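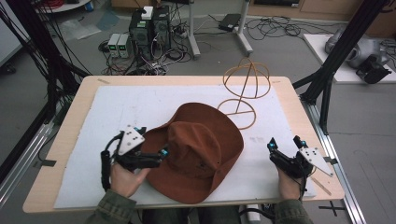

Section 4: Cleaning and Reshaping a Felt Hat with the Rastden Steamer

If you've come straight to this section without filling the tank, go back to Section 3 first. I've done it myself, twice, and running the Rastden dry makes it click and shut off, and then you're stuck waiting for it to reset. Fill it to the line with distilled water. Tap water works in a pinch, but where I live it leaves white crust in the nozzle within a month.

I wrote this section for fur felt and wool felt. Straw hats are in Section 6 and they want a whole different treatment, so please don't try these steps on one.

What you'll need

The Rastden steamer with the narrow nozzle fitted
A soft horsehair brush (I keep a light one and a dark one, more on that below)
The Jiteck dry sponge that came in the box
A lint roller or a loop of painter's tape
A hat stand or anything round and clean that will hold the crown up
A clean table, ideally covered with something pale so you can see the dirt come off

4.1 Brushing

1. Take off the hatband if it comes off easily. If it's stitched, leave it alone and work around it.

2. Start at the front of the crown and brush counterclockwise, all the way around. Most felt has a direction to it, and on most hats that's the way it lies. If the surface looks rougher after a few strokes, yours runs the other way, so turn around and go with it.

3. Do the top of the crown next, then the brim, top side first and then the underside. Short, light strokes. You're lifting dust, you aren't scrubbing a pot.

4. Flip the sweatband out and wipe it with a barely damp cloth. Let it dry flipped out before you put the hat down for the night.

Note: Use the light brush on light hats and the dark brush on dark hats. Dye and grime travel in the bristles, and I once put a gray haze on a cream-colored hat that took me a whole evening to get off.

4.2 Smudges and stains

5. Try the Jiteck sponge dry. Rub gently in the direction of the felt and turn to a clean face as soon as the one you're using looks dirty. This takes care of most handprints on the crown – everybody grabs a hat by the pinch, me included.

6. For a greasy spot, dust on a little cornstarch, leave it for 40 minutes, and brush it off. You may need to do this more than once. On a colored felt, test a bit under the brim first because the powder can hang around in the nap.

7. If the mark is still there, hold the steamer 9 inches away and give the spot one short pass, then brush while the felt is still warm. Steam raises the nap and sometimes the stain comes up with it.

8. Old sweat stains that have come through from the inside are a different story. You can fade them with steps 6 and 7, but I've never gotten one out completely at home. A hatter can do it, and if you love the hat it's worth the money.

CAUTION: No stain removers, no dish soap, no bleach pens. I know it's tempting. They take the color out with the dirt and you'll have a pale ring there for good.

4.3 Steaming the brim

9. Switch the Rastden to the low setting and wait for the green light. Let the first few seconds of steam go into the air, away from the hat. There's nearly always a little spit of hot water at the start and it will spot the felt.

10. Hold the hat upside down by the crown and pass the steam along a hand's width of brim. Keep the nozzle moving. You want the felt to go soft, and you'll feel it happen.

11. Set the nozzle down in its rest and shape that part with your fingers. To bring a side up, roll it gently over your palm. To take out a droop, press it flat and hold it until it cools.

12. Move on to the next part and keep going around. Check the hat from the front every so often, at arm's length, or better yet in a mirror. It's very easy to end up with one side higher than the other.

13. Let the whole thing cool for 14 minutes before you wear it. I leave mine on the stand and go make coffee.

CAUTION: Steam burns. Keep your free hand behind the felt and out of the path of the nozzle, and keep kids and pets out of the room. If you have the thick Paisan gloves, wear them for this part, though I admit they make fine shaping harder.

Note: A floppy brim that won't hold its shape has usually lost its stiffener. You can steam it all day and it'll sag again by suppertime. Section 5 covers the Triltent stiffening spray, and you should do that after cleaning, never before, or you'll seal the dirt in.

4.4 The crown crease

14. Steam the inside of the crown first, then the outside, with slow circles. Don't try to reshape it cold. Felt can crack along an old crease.

15. Press the center crease in with the side of your hand, then pinch the front with your thumb and two fingers. Go a little deeper than you want, as it relaxes while it cools.

16. Put the hatband back on once everything is fully dry.

4.5 When you're finished

Switch off, unplug, and leave the tank alone until the body of the steamer is cool to the touch. Then empty it. If you leave water sitting in there from November to spring, like I did the first year, you'll be ordering a new seal (part 753, listed in the back of this guide).

Store the hat on a stand or resting on its crown on a clean shelf, away from heaters and out of the car. A parked car in summer will shrink the sweatband enough that the hat won't fit you anymore, and stretching it back out is covered in Section 7.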